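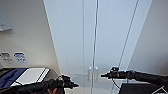
May, getting on for evening

Posted by Baoshan Yu

Light through the glass doors was pale all day, bluish grey, the sort where you can't tell ten in the morning from four in the afternoon. I kept the lamps off until after lunch and then gave in.

Spent the first part of the day on the doors. The locksmith from Ghanem finally rang back about the pair of handles. He wants 382 for the two, fitted, and can't come for 10 days. I said yes. Phúc thinks we could do it ourselves with a set from Jadar and he may be right, but I have had enough of jobs we could do ourselves.

Washed the inside of the glass with vinegar and newspaper. It took over 2 hours and it still smears near the bottom. The outside will have to wait for the long ladder.

Phúc came by at 8 with bread and stayed for coffee. He is moving his things out of the Almont flat this month and asked if I had room for some boxes. I said a few, along the back wall, as long as the doors can still open both ways. He has a bad habit of putting things down where he happens to be standing.

Soup for lunch. Rang Mum. Her knee is a bit better and she has been as far as the post office.

Still to do: draught strip, the Jorach invoice, find the spare key. I looked in the kitchen drawer and both coats. Might be in the car.

Bed early tonight I think.

3 comments · 5 shares

We use cookies to remember your settings. Accept / Manage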